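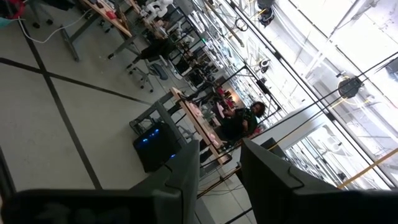 View from the wrist camera, with both gripper fingers, the taped floor and the workstation row.

Running the wrist camera demo on open day

These steps cover the visitor demonstration in the Loredbridge lab. They assume the arm is already calibrated and the Starka control software is installed. Last revised February 27, 2025.

1. Check the floor. Visitors stay outside the dark tape. Move loose cables and chairs off the walking route before the doors open.

2. Start the computer and log in as "demo". The staff account has the speed limit turned off and must not be used with guests present.

3. Open the camera feed on the visitor monitor. The feed turns with the wrist, so a tilted picture is normal. If it freezes, restart the feed only. Restarting the whole session drops the arm's home position.

4. Set exposure by hand. With daylight in the windows, auto exposure darkens the tabletop whenever the wrist swings toward the glass. Lock it with the gripper pointed at the table.

5. Load the program "soft_pick" and set the speed to 12 percent. Run it twice with no visitors at the tape.

6. Assign two operators. One holds the stop button and does nothing else. The other talks and takes questions.

7. After the last group, send the arm home, close the feed and save the log. Enter the cycle counter in the lab book. The reading before the February session was 2,480.

Report gripper faults to Ans Claeys. For login problems, contact Venkatesh Kartha.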